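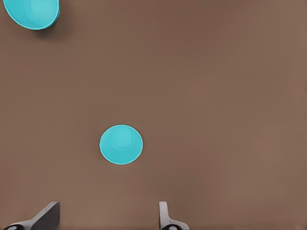 Two cyan cups on the brown tabletop, seen from directly overhead (rendered).

April 2022

Residential investment desk, working notebook. Entry on the Werisbridge comparison.

The purpose of this entry is to record the state of the rental yield sheet before it is passed to the Amer desk for checking. The sheet covers 312 listings in Werisbridge, taken from the same sources used for the December edition. Duplicates have been removed where the street, floor and asking price all matched. Where only two of the three matched, both listings were kept and marked in the notes column.

Of the total, 108 are apartments offered for sale with a tenant in place. These are to be treated separately. The rent stated in such listings is often the contract rent and may be several years old, so it should not be averaged with current asking rents. The December edition combined the two groups, and its yield for the riverside district is therefore too low. A corrected line has been added under the original figure. The original has not been deleted.

Service charges remain the weak point. They were stated in full for 59 of the tenanted apartments. For the others the Cutum schedule was applied by building age, as agreed. Colleagues are reminded that the schedule excludes elevator replacement and that it was drawn up for buildings of up to six floors. Taller buildings should be left blank until the managing agent replies.

Purchase costs: transfer tax and notary fees are now entered on separate rows. Agency commission is entered only when the buyer pays it. Nijs listings quote commission within the asking price and need no further entry.

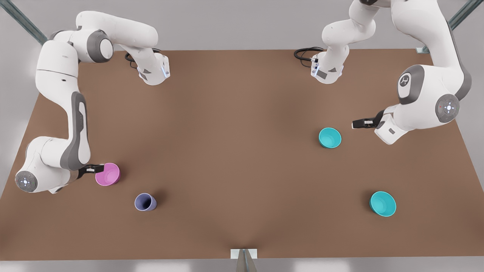
Rendered view of the table: two robot arms on the far side, with a pink bowl, a lavender cup and two teal bowls.

Exchange rate: a single rate is used for the whole sheet, fixed on the day the listings were closed. The earlier practice of converting each listing at its own date made small differences between districts that had nothing to do with property.

Open points. The vacancy allowance is still one month per year in all districts, which appears generous for the station area and short for the new blocks north of the canal. Over 32 listings give floor area without stating whether balconies are included. Letters to the agents have been drafted and are in the shared folder. Column M is not to be sorted on its own.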